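Product page revision 2018-12-25. Replaces the June sheet.

# Nerach Garment Handling Package

Add-on package for full-size humanoid platforms with two arms and two legs. It covers picking, carrying and hanging of single garments in furnished rooms. The package is sold as hardware plus software and is not available as software alone.

Order code: NGH-400

## What the package does

The package adds a garment task layer to the walking and arm controllers already on the platform. The operator selects a garment, a pickup point and a drop point. The layer plans the approach, sets the stance, closes the gripper and keeps the garment clear of the legs while the robot moves.

Supported tasks in this release:

- Pick one garment from a bed, chair back or open shelf
- Pick one garment on a hanger from a rail
- Carry one garment over level floor or a single low step
- Hang one garment on a freestanding rack
- Return to a marked start position

Folding is not supported. Button and zip handling are not supported. Both are on the Billby branch and will be released under a separate order code.

## Carry posture

Long garments are the main cause of stopped runs. A coat held at waist height reaches the knees on most platforms, and the fabric then sits in the swing path of the forward leg. The package uses a raised carry by default: the loaded arm is bent with the hand held high, and the garment drapes in front of the torso. The second arm stays near chest height, where it can be used to steady the load or open a path.

The low carry is still present as an option for short garments. It uses less current at the shoulder and gives the head camera a clearer view of the floor.

Stepped surfaces are handled by a separate gait profile. Stride is shortened, both knees stay slightly bent and the upper body is held level. The profile is entered before the first foot leaves the floor and is held until both feet are back on it. Manual entry is available from the operator panel.

The bedroom test cell includes a bed, a garment rack and a low platform made from two slatted pine boxes set side by side, level with the bed frame or close to it. Yellow outerwear is used for carry checks on the platform, with darker jackets on the rack.

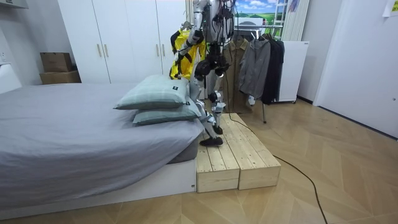
## Package contents

| Item | Quantity |
|---|---|
| Two-finger fabric gripper, soft pads | 2 |
| Spare pad set | 2 |
| Hanger hook, forearm mount | 1 |
| Wrist adapter plate | 2 |
| Task computer with mounting bracket | 1 |
| Cable set | 1 |
| License key | 1 |

The support harness, gantry and garment rack are not included. Test step boxes are not included; drawings are supplied with the manual.

## Specifications

| Parameter | Value |
|---|---|
| Maximum garment mass, raised carry | 3,000 g |
| Maximum garment mass, low carry | 3,000 g |
| Maximum garment length, raised carry | 139 cm |
| Maximum step height, loaded | 35 cm |
| Task computer peak power draw | 400 W |
| Garments per carry | 1 |

Garment mass includes the hanger. Garment length is measured from the collar to the lowest hem, with belts and loose straps tied up. Step height applies to a rigid surface that does not shift under load. Two-part platforms must be joined or blocked so that the parts cannot separate.

## Platform requirements

The host platform must provide joint position and torque feedback on both arms, a foot contact signal for each foot, and a hardware stop that is independent of the task computer. Platforms without a foot contact signal can run the pick and hang tasks from a fixed stance only.

Gripper mounting uses the supplied adapter plate. Check the bolt pattern before ordering. Plates for other patterns are cut to order at Riihimäki and ship separately from the main package.

Battery operation is supported. For long sessions a tethered supply is preferred. Route the power cable behind the robot and leave enough slack for the full walking path. Keep slack out of the turning area at the rack.

## Setup

1. Mount the adapter plates and grippers. Torque values are in section 4 of the manual.
2. Fit the hanger hook if hung garments will be used.
3. Mount the task computer and connect the cable set.
4. Tie back loose cables and harness straps on the gripper side. Run the arm through its full range with the legs locked.
5. Load the room map and mark the start position, pickup point and rack.
6. Run the empty-hand cycle. Correct any foot placement warning before continuing.
7. Run the cycle again with the reference garment.

Recalibrate the grippers after each pad change.

## Known limits

- Glossy rainwear can slip at the pads when held by a single layer. Use the hanger hook.
- White or very light garments on light bedding may not be found by the pick routine. A manual pickup point works.
- Loose straps and drawstrings can be read as a second garment. The run stops and asks for confirmation.
- Pillows and other soft items near the foot path are mapped as solid. The planner will step around them or stop.
- Rack height must be entered by hand. Automatic measurement is present in the menu but disabled.

## Service and spares

Gripper pads are wear parts. Inspect them before each session and replace them when the surface pattern is no longer visible at the fingertip. Spares are stocked at the Stetton depot under order code NGH-139. Pads from the earlier single-finger gripper do not fit.

Software updates are supplied as signed images for the task computer. Settings and room maps are kept during an update. Pad calibration is cleared and must be run again before the first loaded cycle.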